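Course handout – Cleaning a Shared Workroom
Session 2: Floors, hoses and the undersides of wood
Druscombe Evening School, Building Care course
6 March 2021

Before you read this handout, please finish the pages from February about dust and how it travels. I will use the words "settled dust" and "hanging dust" again and I do not explain them a second time.

1. What we mean by a shared workroom

In this course a shared workroom is a large indoor room where several groups work in the same hours. The practice room in Druscombe is one such room, and the hall in Kandcombe is another. In such rooms the cleaning is done while other people are present, and this changes the order of the work. In a private house you can close the door, clean from the ceiling down and open the door again when you are ready. In the workroom you must often clean one area and then wait until the next one becomes free.

A high open ceiling with beams and ducts makes the matter more difficult. Dust lies on top of them for months and comes down in small amounts each time a big door is opened. For this reason we do not promise to anybody a floor without dust. We promise a floor that was vacuumed on the day.

2. The order of work

Walk once through the area with empty hands and look. Pick up screws, staples, cable ties and pieces of tape by hand, and put them in the tin. They should not go in the vacuum, where they scratch the inside of the hose and sometimes stay in the bend.

After this, clean the wood surfaces with the soft brush, first the tops, then the edges, then the undersides. Many students forget the undersides. A thick board or a tabletop collects fine dust also from below, mostly where two pieces of wood meet and leave a dark gap. Old holes from screws hold dust too. Go along the grain with the brush and never across it.

The floor comes last. Begin at the wall farthest from the socket and work back toward it, so that the cable stays behind you.

3. The hose

Most of the questions in the last session were about the hose, so I write more here. A corrugated hose is strong when it is pulled and weak when somebody steps on it. Lay it in wide curves. When it makes a sharp bend the air becomes slow, and you will hear the motor change its tone to a higher one. Switch off, make the hose straight, and start again.

If you work sitting on the floor, for example to empty the machine or to reach a low place, put the hose past your feet and not under your legs. Keep the cable on the other side if the space permits it. Sitting work is allowed in this course for up to 20 minutes without a pause. After that stand up and walk a little – the knees will thank you.

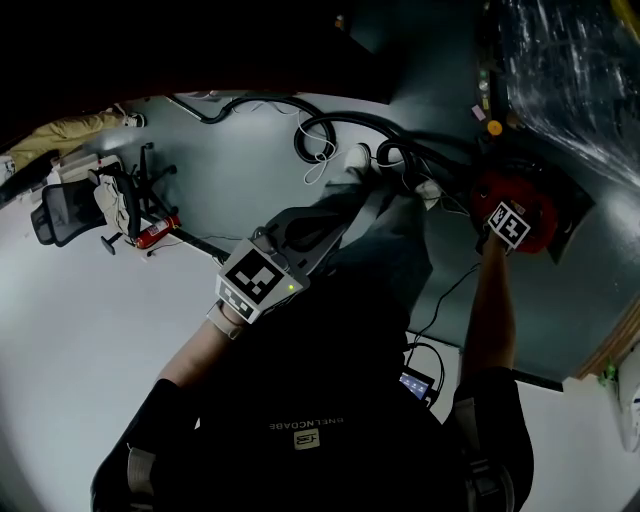
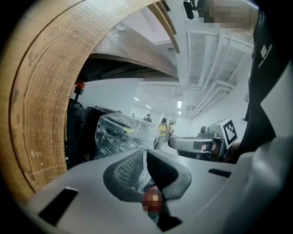 4. Emptying and storing

Switch off and pull out the plug before you open any machine. Take the container or the bag outside if the weather is dry, and hold it low inside the waste sack. Do not shake it. Wipe the seal with a damp cloth, let it dry, and close the machine only then. A wet seal takes dust like a magnet and next week the machine will blow it back in the room.

The hose is stored hanging, over two hooks and not over one. With one hook it gets a fold at the top, and the fold will not go away again.

Please write each emptying in the Mudiseo booklet, also when the container was almost empty. The column "remarks" may stay blank.

5. Words for this session

Grain: the lines in the wood. We brush in their direction.
Bevel: an edge that is cut at an angle. Dust sits lightly on it and a dry cloth is enough.
Seal: the soft ring which keeps the air inside the machine.
Nozzle: the end piece that touches the floor. Barasa, our supplier, writes "head" in its price list, but it is the same part.

6. Homework

Choose a room of your own and make a plan of the cleaning order, with the socket and the door marked. Write 300 words to explain the order you have chosen. If there are two possible orders, describe both and say which one you prefer. Drawings by hand are welcome, and a photo of the drawing is also fine if the text can be read.

Bring a soft brush to the next session. The school has only a few and they lose their hair.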